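Prindotura：桌面双臂堆叠任务的感知与规划工具包

版本说明更新于2020年4月24日
维护者：Glenys Gape（感知、标定），Aurelia Zwahlen（规划、控制）

Prindotura 是我们为小型桌面机械臂写的一套软件，从相机标定、方块位姿估计，到抓取规划、舵机轨迹下发，再到日志回放，全都在一个仓库里。最早它只是 Glenys 在 Brirnelcombe 工作室里写的一个标定脚本，后来 Aurelia 把规划器接了进来，我们才发现两个人的代码拼在一起居然挺好用，于是干脆整理出来给大家一起玩！

如果你手边有两台 3D 打印的小臂、一张标定垫和几个彩色方块，一个下午应该就能跑通第一个堆叠任务。遇到问题请直接开 issue，我们很喜欢读别人的日志。

一、仓库里有什么

calib/ 相机内参、手眼标定，以及两台臂底座之间的相对位姿求解
percept/ 标记检测、颜色分割、方块位姿滤波
plan/ 抓取候选生成、双臂避让、堆叠顺序搜索
drive/ 舵机通信、限速、软限位、轨迹插值
replay/ 日志回放和逐步比对
episodes/ 附带的示例数据，格式见第五节

二、安装

需要 Python 3.7 以上，Linux 下测试最多，macOS 能跑感知和规划，但 drive/ 里的串口部分偶尔会丢包，还在查。

pip install -r requirements.txt
python -m prindotura.check

check 会依次打开相机、扫描串口、读一遍每个舵机的当前角度，最后打印一张表。表里如果有哪一行是 STALE，先重新插一次线，再跑一遍。多数时候这样就好了。不行的话，看看是不是两台臂的总线 ID 设重了，我们自己在这上面栽过不止一次。

三、感知

整张桌垫就是坐标系。percept/board.py 读入垫子的布局文件，每个浅色格子里的方形标记都有自己的编号，检测到任意几个就能解出相机相对桌面的位姿。臂从上面伸过来会挡住一片，方块本身也会压住标记，所以我们从一开始就没有指望能看全。解算时用的是所有可见角点，外点由 RANSAC 剔除，再和上一时刻的结果做一次加权。相机固定不动的话，可以打开 static_camera 选项，抖动会小很多。

方块的检测走另一条路：先在 HSV 空间里做颜色分割，再用立方体模型去拟合轮廓，得到六自由度位姿。目前支持红、蓝、橙三种颜色。绿色留给目标区域，也就是那个平放在垫子上的半透明圆环。圆环只估计中心和半径，因为它的高度可以忽略，直接投影到桌面平面上拟合椭圆就行。 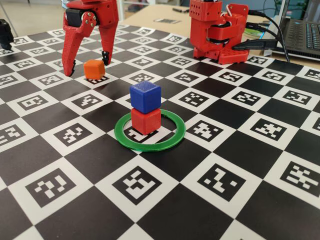 半透明材料给我们添了不少乐子。标记的黑色图案会透过塑料露出来，分割出来的绿色区域就断成好几截，早期版本经常把一个环认成两段弧。现在的做法是先按布局文件把该位置的标记图案渲染出来，用它给每个像素算一个期望亮度，再去判断上面有没有盖着绿色。听起来绕，代码其实只有一个函数，在 percept/ring.py 里，欢迎来读！

另一个麻烦是红色。夹爪和臂体是红的，方块里也有红的，单靠颜色根本分不开。我们用当前关节角把臂的模型投影到图像上，生成一张遮罩，遮罩内的红色一律不参与方块检测。遮罩的膨胀宽度由 arm_mask_margin 控制，手眼标定做得好就可以调小。调得太大的话，夹爪靠近红色方块时会把目标也一起吃掉，跟踪器只能靠预测撑着。

四、规划与控制

堆叠任务写成一个很小的 YAML 文件：目标区域、从下到上的颜色顺序、允许使用的臂。规划器会先核对已经在目标区域里的方块，符合顺序的就保留，只规划剩下的部分。这样中途断电或者手动停下来以后，重新启动不用把塔拆掉，我们特别喜欢这一点。

抓取分成接近、对中、闭合、提起四个阶段。对中阶段两指保持张开，等方块中心落进两个指尖连线附近的容差带才发闭合指令。容差默认是 3 毫米，可以在 grasp.yaml 里改。闭合之后看舵机的负载读数，如果负载没有上升，就判定为空抓，退回接近阶段重来。

双臂同时在场时，未被分配任务的那一台会收到 park 指令，折回底座上方。避让检查用的是胶囊体近似，速度快，代价是有点保守，两台臂底座靠得近时会多绕一些路。Aurelia 正在写一个基于网格的版本，计划六月合进主分支。

五、示例数据

episodes/ 目录下的数据是在 Brirnelcombe 和 Lougher 两处录的，光照条件差别挺大，正好用来试颜色分割的鲁棒性。总共 600 段，每段最长 94 秒，包含：

rgb/ 彩色图像序列
joints.csv 关节角、指令角、负载
board.json 每一时刻的桌垫位姿
blocks.json 方块位姿和置信度
events.log 规划器的阶段切换和错误码

blocks.json 里的位姿是程序自动生成的，没有逐条人工校正。被夹爪遮住的时候置信度会掉得很快，拿来训练前请先按 conf 字段过滤一下。失败的段落我们全部保留了，结果写在 events.log 的末行，做失败检测的朋友应该会喜欢。

六、已知问题

蓝色方块在强侧光下，顶面偶尔会被分成两块，拟合出来的朝向会差九十度。对抓取没有影响，统计朝向误差时要注意。
打印件表面的层纹在近距离会产生细密的边缘，请不要把 Canny 的低阈值调得太低。
drive/ 里的软限位只检查单关节，不检查两台臂之间的干涉，绕过规划器直接发指令时请把手放在电源开关旁边。
replay/ 在日志缺少 board.json 时会直接退出，应该给个像样的提示，补丁已经在路上。

七、参与和许可

代码用 MIT 许可，示例数据用 CC BY 4.0。新颜色、新夹爪、新的桌垫布局都欢迎提交，请附上至少一段能回放的日志。舵机驱动方面，我们目前只适配了 Sorkton 的总线板，要是你有别的板子，愿意帮忙写一个后端，我们会非常高兴，接口定义在 drive/base.py，一共没几个方法。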